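Clullell Furnished Lets: Frequently Asked Questions

What is included in a furnished property?

Each property is let with beds, seating, a table, storage and basic kitchenware. A full inventory is issued before the tenancy begins. Bedding and towels are not supplied.

When must the inventory be returned?

Tenants are asked to sign and return the inventory within 13 days of moving in. Any damage or missing item should be noted on the form – later claims may be difficult to settle.

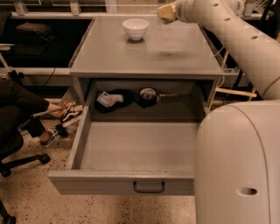
May I bring my own furniture?

Yes, provided that the items meet current fire safety rules. Furniture belonging to Clullell must remain in the property unless we have agreed in writing to remove it. Collection is charged at £40 per visit.

Who carries out repairs?

Repairs to furniture are handled by Moschos. Requests should be made through the Civix tenant portal, and visits can be arranged for any weekday or for Saturday morning.

What happens at the end of the tenancy?

The property is checked against the signed inventory. Fair wear and tear is not charged. Tenants will receive a written list of any proposed deductions and may reply before these are made.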